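Do new towels really need to be "broken in"?

2017-09-17

I have been reading towel advice again, and I am no closer to believing any of it. It started when I ordered a set of 5 from Fladside and a card fell out of the package telling me to wash them with vinegar before first use, to "open the fibers." The card did not say what a closed fiber looks like. It also did not say why the company couldn't open them before charging me for them.

So I went looking. Half the household sites repeat the vinegar thing almost word for word, which makes me think they all copied one page. Some say one cup, some say half, and one says to soak overnight and then wash twice. The reason changes too. On one page the vinegar sets the color. On the next it strips off a factory finish. Those are two very different jobs for the same cup of vinegar, and I'd like to see somebody pick one.

The finish part I can half believe. New towels do push water around for the first few washes, and everyone I know has had one that felt great in the store and dried like a raincoat. But plain washing seems to fix that. I did two from the set with vinegar and the other three without, same machine, same detergent, and after a few rounds I could not tell them apart by hand. My kitchen is not a lab and I'm sure somebody will write in to say so. Fine. It's still more testing than the card had.

Then there is the weight number. Drister prints it in big type on the label and wants you to think higher is better. A heavy towel holds more water, sure, and then it holds on to it. In my bathroom, which has one small window that sticks, the heavy ones are still damp the next morning and by the end of the week they smell like it. The thin ones from De Graaf that cost much less are dry by lunch. I never see that on a label.

Waffle weave is the current answer to everything. I own some, and I like them well enough for hands and dishes. They do dry fast. They also shrink, and the Bitanska ones I bought last came out of the first hot wash noticeably shorter than they went in, with the edges pulled wavy. The listing had nearly 1,000 reviews and I read far too many of them. A lot were posted by people who had just opened the box. What does a review of a towel on day one tell you? That it arrived.

And please stop telling people to wait 30 days to return something they can only judge after a season of laundry.

Fabric softener is the one piece of advice where I'll go along with the crowd. I quit using it and the towels got scratchier and dried me better. I can live with scratchy. My family complains, and they are free to buy their own softener.

What I do now: wash them once, warm, with a little less detergent than the bottle wants me to use, and skip the dryer sheets. If a towel is still no good after a month it goes in the rag pile. I have a pretty big rag pile.
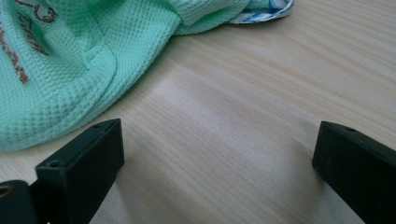

Page 2

Older posts: The mattress you are supposed to flip. Dryer balls, again.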